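Home | About | Guidance Notes | Training | Work With Us | Contact

Print this page | E-mail this page

Call for Reviewers: Good Practice Guide for Shared Robot Benches

Zasstead is looking for reviewers to test the second draft of its good practice guide for small robot arms used on benches and tables. The guide is meant for labs, colleges and workshops where several people use the same arm and nobody is employed full time to look after it.

The first draft drew 239 comments. Most were about three sections: cable routing, handling of liquids, and who may change the speed limit. Those sections have been rewritten and now need to be tried by people who did not write them.

What reviewers do

You will work through the guide at your own bench and mark each rule as clear, unclear or not workable. You will then run two short tasks, one of them a pick-up of a bottle or similar container, and fill in the log sheet for each. Expect to spend roughly 66 hours on this between September and the end of the review.
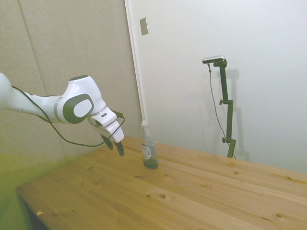

Cable slack is the section we most want checked. The draft asks users to move the arm slowly through its full working range before the first task and to look for any point where a loose cable could catch on the gripper, the load or the table. Some sites found this rule too vague, and others said it took too long. We would like your times and your notes.

Who can apply

You should have used a robot arm regularly for at least a year and have access to one during the review. You do not need a safety qualification. Applicants from Plultis member sites are welcome, but staff who worked on the first draft can't take part.

Reviewers are paid a flat fee of $344 on receipt of the completed log sheets. Travel to the closing meeting in Rernbridge is paid separately.

How to apply

Send one page on your experience and a short description of your bench to Ludmila Šimko, review coordinator. Include the type of arm, the kind of gripper and how many people share it. Questions about the log sheets go to Rogelio Dela Peña. Applications close at 5 p.m. on the last working day of the month.

Related items

Guidance Note 2: Keeping a Bench Log
Speed Limits on Shared Arms: Comments Received
Training Day at Mikuš: Places Available
Reviewer Terms and Payment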